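The library in Savar opens at nine, and by ten past the reading room is usually full. It serves 1,105 cardholders, nearly all of them within walking distance, and it stays open on two evenings a week. Viola Ruggiero has run it since March of last year.
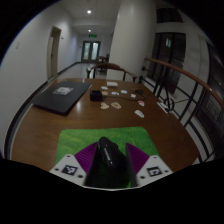
Ruggiero's first job was to bring back the regulars who had drifted to the bigger branch in Hetar. She moved the newspapers closer to the windows and let people stay through lunch. Small comforts count in a room like this, even a green mouse pad with a print like grass on a brown wooden table. Loans reached 1,211 in her first spring.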